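Two Bins and a White Table
By Anselmo Bedoya

I have cleared up after a lot of lunches, and I came to the two-bin method with my arms folded. A month later I'm the one explaining it to visitors before they've put their forks down!

The idea is simple enough to fit on a sticky note. Dishes go to one side of the table, in something blue. Trash goes to the other side, in something beige. You stand in the middle and you don't walk anywhere until the table is bare. At Prokton, the shared workspace where I first saw it done, they used to carry each mug to the sink as it was finished, and in February somebody worked out that this came to 107 trips in 30 days. The blue tray cut that down to one trip after lunch, and I can tell you the sink area is a much nicer place to stand now.

I love how cheerful the dishes are, too. Plain white stacks would be easier to replace, I suppose, but a yellow plate is a pleasure to pick up, and you can spot it from the far end of the room.

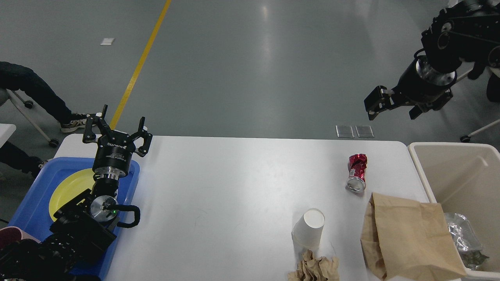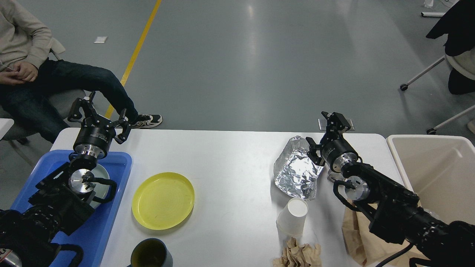
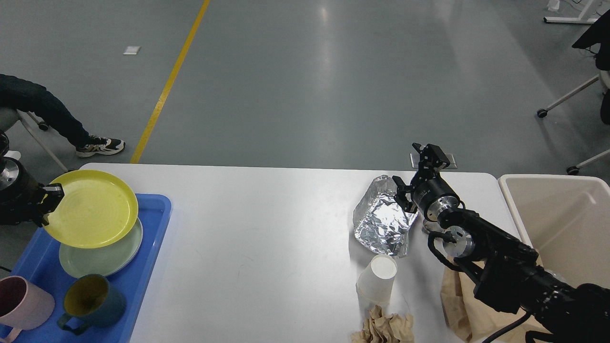 Lunch clear-up at the white table, with blue on the left for the dishes.

What goes where

Plates first, always. They lie flat, they give the tray a floor, and the mugs can stand next to them with their handles turned so you can grab one without knocking its neighbor. Inga, the café downstairs, lines its trays with a dish towel, and I've copied that at home (less clatter, and it catches the last drops of coffee).

The trash side is more fun than it sounds. Foil gets squeezed into a ball, paper cups get nested, cans get crushed. Brown paper is my weak spot. I want to smooth out every piece and save it, and I have a drawer at home that proves it. A large paper bag standing by is handy for the pieces worth keeping.

Start with the side you find dull. For me that's the trash, so the plates feel like dessert.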